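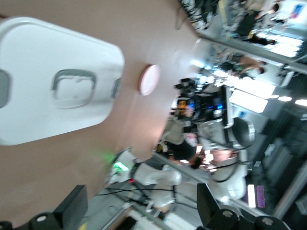

A white plastic lid with gray clips and a gray-rimmed handle.

How a Lid Keeps Things In (and Keeps Air Out)

Reading level: grades 4 to 6
Words in the list at the end: seal, gasket, pressure, friction, thread, lever

A lid has one main job. It closes an opening. There are many ways to close an opening, and the best one depends on what is inside the container. Dry rice needs a different lid from soup. Soup needs a different lid from soda. This page explains the main types and the science behind each one.

Loose lids

The simplest lid sits on top of a container and stays there because of its weight. The lid of a cooking pot works this way. Gravity pulls it down, and the rim of the pot holds it up.

A loose lid does not stop air from moving in and out. For a cooking pot, that is useful. When water boils, it turns into steam, and steam takes up far more space than the water did. The steam pushes up on the lid. A loose lid lifts a little, lets some steam out, and drops again. This is the rattling sound you hear from a boiling pot.

Push-on lids

A push-on lid is made to be very slightly tight. When you press it down, the lid or the rim bends a small amount. Both parts try to go back to their first shape, so they press against each other. The pressing causes friction. Friction is the force that slows or stops two surfaces from sliding past each other.

Paint cans use a push-on lid made of metal. The lid has a ring that fits down into a groove in the can. A person opens it with a flat tool placed under the edge. The tool is a lever. A small push on the long end becomes a large push on the short end.

Plastic food tubs use the same idea with a softer material. Plastic bends more easily than metal, so you can lift the edge with your fingers. Start at a corner if there is one. Peeling the lid from one place takes less force than pulling up the whole lid at once.

Screw lids

Look at the outside of a glass jar near the top. You will find raised lines that slope around the glass. These lines are called threads. The inside of the lid has matching threads or small bumps called lugs.

A thread is a ramp wrapped around a cylinder. When you turn the lid, it travels down the ramp. A big turn of your hand moves the lid down only a short distance, and this trade makes the downward force much larger than the force from your hand.

Most screw lids close when you turn them clockwise, the way the hands of a clock move. They open when you turn them the other way.

Clip lids

Some lids are held by clips, also called latches. A clip is often joined to the lid or the box by a hinge, and its other end hooks over an edge. When you push the clip closed, it pulls the lid and the box together.

Most clips are levers too. You press on the outer end, and the part near the hinge moves a shorter distance with more force. Many clips go "over center." This means they get harder and harder to push until they pass a certain point. After that point, the pull of the lid holds the clip shut. You feel a snap as it passes.

Boxes with clips often have them on opposite sides. If there were only one, the far side of the lid could lift. Large boxes may need four or more clips so that every part of the edge is held down.

Clips alone do not make a box airtight. They supply the force. Something else has to fill the gap.

The part that seals

Hard surfaces look smooth, but under a microscope they have hills and valleys. When two hard surfaces touch, the hills meet and the valleys leave tiny gaps. Air and water can pass through these gaps.

A gasket fixes this. A gasket is a ring or strip of soft material, such as rubber or silicone, that sits between the lid and the container. When it is squeezed, it spreads into the valleys and fills them.

Three things can make a gasket fail:
Dirt. A grain of sugar can hold the gasket away from the rim.
Age. Old rubber becomes stiff and may crack.
Bad placement. If the ring is twisted in its groove, part of it will not be squeezed.

Lids and air pressure

The air around us presses on everything. We do not feel it because it presses from all sides, and the air and fluids inside our bodies press back.

When a jar of hot jam is closed, the air at the top of the jar is hot. As it cools, its pressure drops. The air outside now pushes harder on the lid than the air inside does. The lid is pushed down tightly, and its center may bend inward. When you open the jar for the first time, outside air rushes in and the center pops up.

A bottle of soda is the other way around. Gas from the drink collects under the cap and pushes outward. The cap has to hold against this push. The hiss you hear on opening is gas leaving the bottle.

Try it: the upside-down leak test

At the Cesitville school science club, Viorica Delić and Arben Mladenović tested containers with four kinds of lids. They used 27 containers brought from home. You can do a smaller version with three or four.

You need:
Empty containers with lids (plastic only, no glass)
Water
A tray or a sink
Paper towels
A timer

What to do:
1. Fill each container halfway with water.
2. Close the lid as firmly as you can.
3. Dry the outside with a paper towel.
4. Turn the container upside down over the tray.
5. Wait five minutes.
6. Write down whether it did not leak, leaked a few drops, or leaked a lot.

Now put one drop of dish soap in the water and repeat the test. Water holds together at its surface, and this can stop it from passing through very small gaps. Soap makes that hold weaker. A container that passed the first time may leak the second time.

Word list

Friction: a force that slows or stops sliding.
Gasket: a soft ring or strip that fills a gap.
Lever: a bar that turns on a fixed point and changes the size of a force.
Pressure: how hard something pushes on each bit of a surface.
Seal: a join that does not let air or liquid through.
Thread: a raised line that winds around a jar, bottle, or screw.

Text by Imogen Whiteley. Checked by Arash Shirazi.
Next page: Why Some Bottles Have Narrow Necks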